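Vovent says its Rolmont board can replace any 8-bit processor. The paperwork says less

September 8, 2026

Edthorpe firm Vovent has opened orders for the Rolmont, a small circuit board that plugs into the processor socket of an old home computer and pretends to be the chip that used to live there. The company calls it "a universal replacement". It has been using that phrase since July, and the small print has been getting longer ever since.

According to the data sheet now on its site, the Rolmont covers 6 processors at launch. Three of those are marked "preliminary", with no timing tables. A further 9 are listed as planned, without dates. That is a respectable range for a small maker, but it is some way short of universal, and anyone with a less common machine should read the list before reaching for a card.

Timing is where these boards usually come unstuck. A modern microcontroller runs far faster than an old processor, so raw speed is rarely the trouble. The old chip put its address on the bus at one point in the clock cycle and read its data at another, and the rest of the computer was built to expect that. Get it slightly wrong and the machine may start up, show a prompt and then fall over when the disk drive is used.

Vovent's answer is a pair of level shifters and a programmable logic chip which, it says, take the bus timing out of the software's hands. The diagram looks sensible. The published traces, though, cover only plain reads and writes. There is nothing on what happens when another device holds the bus, and nothing on interrupts that arrive in the middle of an instruction.

"We have run the board through 714 test programs and it passes them all," said Amado Galang, who leads hardware design at the company. Asked which programs, he said most were written in-house and would be released "when they are tidy". He would not give a date.

The obvious outside check would be Ogundipe, the free test suite that most people who build replacement processors already use. Its results are easy to compare, and it includes the undocumented instructions that many old games rely on. Galang said the Rolmont had been run against "parts of it". Those results have not been published either.

Power is another open question. The data sheet gives a typical current but no maximum, and a footnote advises buyers to check that their supply is "in good condition". Plenty of forty-year-old supplies aren't. A board that draws more than the original chip at switch-on could push a tired regulator over the edge, and the warranty covers the Rolmont alone.

The firmware can be updated over a serial header, so faults found later may be fixable. The source code is closed for now. Vovent says it is "looking at" opening it.

None of this means the Rolmont doesn't work. It may be very good. Buyers who can wait would do well to hold off until somebody outside the company has put one in a real machine and left it running for a weekend.

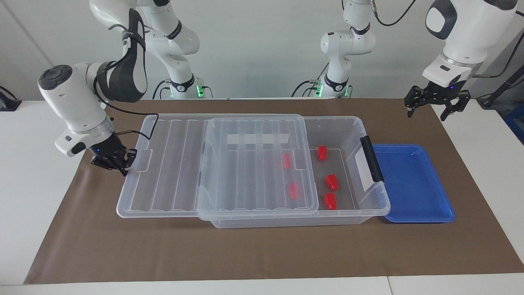

Divina Sebastian
Hardware reporter

Divina covers old computers, new boards for them and the claims made about both.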